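3.2 Setting the table

We were fond of this part of the study from the start, and it deserves a little more room than a methods section usually gives it. Families told us again and again that how food is set out matters as much as how it tastes, and so we paid close attention to the things that hold it — baskets, liners, sieves and plates.

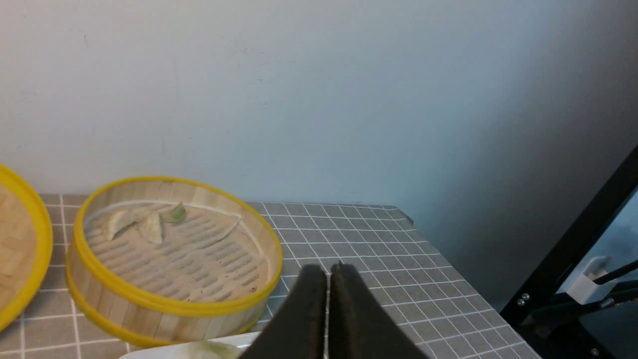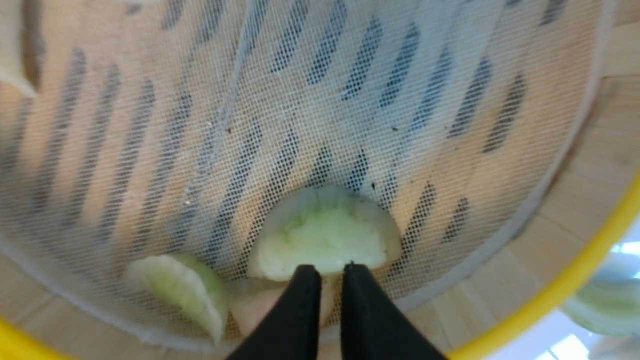
Figure 4. First picture: dumplings in an open bamboo steamer with a thin paper liner. Second picture: pale green slices resting in a fine white mesh sieve.

Of the 265 households that answered our letter, 62 kept a diary for us through May, and between them they wrote down 700 shared meals, which was far more than we had dared to hope for! Valtteri Hirvonen read every page, some of them twice, and sorted the entries by who served whom. In Ernau the oldest person at the table usually served first, while in Drondlow people mostly helped themselves and passed things along. Liners came up more often than we expected, and several diarists wrote at length about cutting their own from baking paper — a habit we return to in Section 4.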